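Stostach SR-4 Stone Sealer: Long-Term Review
Zodwa Gumede
September 8, 2023

The SR-4 is a water-based penetrating sealer for marble, limestone and other calcite stone. It is sold in a 900 ml bottle with a flip cap and a folded instruction sheet in very small type. I applied it in May to a polished marble top and to a set of loose offcuts from a local yard, and have used the top daily since then.

Sealers of this type do not form a film. The carrier takes the active material into the pores and then evaporates, so the surface should look and feel the same as it did before. Polished marble has low porosity to begin with, and most of what you put on it has to be wiped off again. Honed marble takes up more. On my offcuts the honed pieces drank the first coat in a few minutes and the polished ones hardly changed.

Preparation

The sheet asks for a neutral cleaner and a full day of drying. I used Cistov stone wash, diluted as directed, and rinsed twice. Any old wax has to come off first. Omoregie makes a stripper that the instructions mention by name, but I had no wax to remove and did not test it.

Application

Pour a small pool, spread it with a lint-free cloth, keep it wet for ten minutes, then buff dry. Work in sections you can reach without leaning on the stone. The second coat goes on an hour later. Residue that dries on the surface leaves a gray haze, and I had this along one edge where I was slow with the cloth. A fresh wipe of sealer loosened it and it buffed out.

The smell is mild, close to latex paint. I opened one window and that was enough.

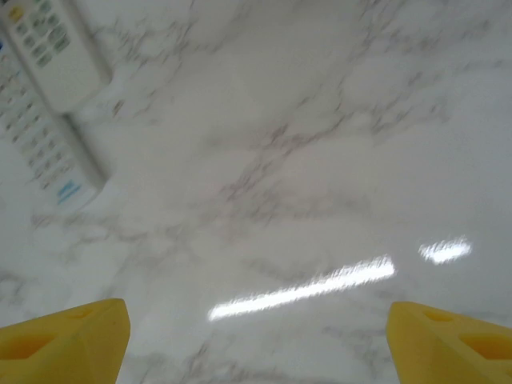
White marble with gray veining, polished finish.

Stain resistance

I left drops of olive oil, black coffee, red wine and soy sauce on sealed and unsealed offcuts overnight. On the sealed polished piece the coffee and soy wiped off clean. The oil left a faint dark ring that faded over the next two days. The unsealed honed piece kept all four marks, and the oil mark is still there.

Etching is a separate matter. Acid reacts with the calcite itself, and a penetrating sealer does not stop it. The wine left a dull spot on every polished piece, sealed or not. The front of the bottle says "protects against spills," which I consider too broad. The sheet inside is more careful and says acids should be wiped up at once.

Compared with Utwood

Csenge Pap lent me the remains of a bottle of Utwood solvent-based sealer, and I ran the same drops on two spare offcuts. It did slightly better with oil and the same with everything else. It also darkened the honed piece by a visible shade, and the smell stayed in the room until the next afternoon. For indoor work I would take the Stostach.

Batch note

My bottle is batch 2174. Csenge's own SR-4 is batch 835 and has an older cap that drips down the side when you pour. The liquid behaved the same in both.

Water still beads on the top after a summer of use, less tightly next to the sink. I plan to recoat that strip and leave the rest alone until next spring.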